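Timestamps again

Quick one, kettle's on and I've got 30 minutes before the next batch.

So the Urker branch is merged. Finally. It's the bit that takes the marker poses, the gripper opening and the headset feed and lines them all up on one clock. Sounds dull, is dull, has eaten most of my November.

The old version matched by arrival time. Fine on one rig, hopeless on several, as the packets queue up whenever the network gets busy and then come through in a lump. You'd get a hand that sat still and then jumped. I'd been blaming the filter for weeks. Wasn't the filter – the pose solver was fine, it was just being fed stale frames and doing its best with them.

Now each stream gets stamped at source and Skastero sorts it out afterwards. Offset went from around 35 ms to 2. Ran it over the whole back catalogue last night, 3,132 episodes, and went to bed. No crashes. Some warnings I havent read yet.

Still to do: cube faces swapping over when you get a marker nearly edge on. The solver picks the wrong one of two answers and the wrist flips. At the moment I throw out anything that turns faster than a wrist could, bit crude.

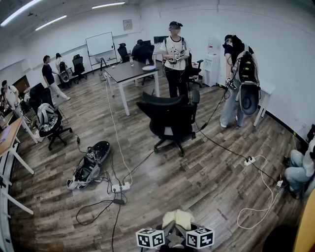 Dorota Gajewski reckons I should stop throwing frames away and keep both answers alive for a few steps, then let the smoother choose. She's probably right. It's more work at the planning end though, as Ulora wants one clean path and gets upset if you hand it a maybe.

Might try it on a short set first. If the flips go I'll take the speed check out altogether, if not it stays and I'll pretend it was always the plan.

Other thing, the replay tool now opens on the right episode instead of the first one. Octavio Bravo asked for that ages ago, sorry Octavio. Config has moved as well, its in the Figueroa folder, old path still works for now but will moan at you.

Right, batch is up. Warnings next, then tea.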